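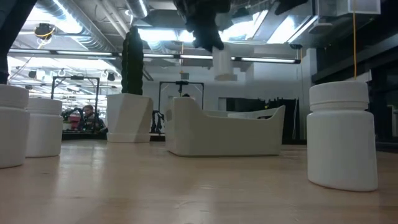
Marlina Gunawan
Columnist, home and everyday life

I have a grudge against plain white bottles, and I think it's time I aired it.

You know the ones. Wide flat cap, soft shoulders, not a word on them. You pour your perfectly good shampoo out of its loud green bottle and into one of these, and then you line up two or three on a wooden table next to a white planter with a cactus in it, and suddenly you live in a hotel lobby. I did this all through December! I bought a set from Skindano, four bottles, and spent a whole evening with a funnel.

And yes, it looked lovely. White on honey-colored wood always does. I'd walk past just to admire it (my sister Nabila Kusuma can confirm, she was staying with us and got very tired of being shown). Then one morning at 6 a.m. I washed my hair with body lotion.

My problem is that a bottle has a job besides holding stuff. It's supposed to tell you what's in it, how old it is, whether you should keep it out of your eyes. Once you pour it into a blank one, all of that goes in the trash with the old label. People say just add a sticker, and sure, but then I'm buying stickers to put back the information I paid to get rid of.

I don't feel this way about everything white, by the way. A folded-looking planter with all those angles is great, and a long low tray that swoops up at one end like a little bathtub? I'd take that home today. You can see what's in a tray. A planter has a plant sticking out of it, tall and green and bumpy, and you're never going to rub it on your elbows by mistake.

So keep the tray, keep the cactus, and let the shampoo be ugly. Mine is back in its green bottle on the edge of the tub, and the Skindano set is under the sink — clean, empty, and free to anyone in Lanville who wants to come get it.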